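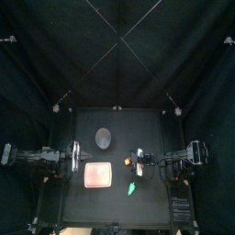

Daithí Breathnach would ask, at about this point, why a machine that can weld a car door still can't put away the groceries. He asked it of one of the authors after a talk in February, and he didn't think much of the first answer he got. He's right to push! It is the question this whole chapter is built around.

CHAPTER 4
Chores: The Hard Easy Jobs

Pick up a carrot. Put it in a tray. Move the cup out of the way if you need to. You did work like this before you could tie your shoes, and you have never had to think about which finger closes first. For a robot, each of those steps hides a pile of smaller problems, and they are wonderful problems to work on.

Start with seeing. A clear cup lets the background show through, so its edges can be hard for a camera to find. Then there is reaching: two arms that share a table must stay out of each other's way. Then comes grip. Squeeze a soft cup too hard and it buckles – squeeze too lightly and it slides.
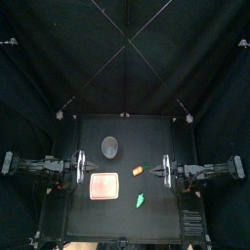

Figure 4.1 A tabletop task with two arms, a cup, a tray, a toy carrot and a green leaf-shaped toy.

So can machines do chores yet? Some of them, in some rooms, on a good day. In the Sumari trials, which we return to in Section 4.3, a two-armed system was given 962 tries at clearing a small table. It did very well with blocks and toy food. It did much worse when the same toys were moved to a table with a shiny top, a change that a child would hardly notice.

Shop floors are a little kinder. At Ollberg, where parts arrive in the same bin and face the same way, a packing arm can run for some 15 hours before a person has to step in. A kitchen drawer offers no such favors. Mark Anthony Mercado calls this "the drawer problem," and we will borrow his name for it.

As you read, keep one chore of your own in mind (folding towels is a great one) and write down every step, including the ones your hands do without asking you. You will need the list for the first exercise.

4.1 What Counts as a Chore?

We will use the word for any short job that is done by hand, is repeated often, and never starts from quite the same place twice.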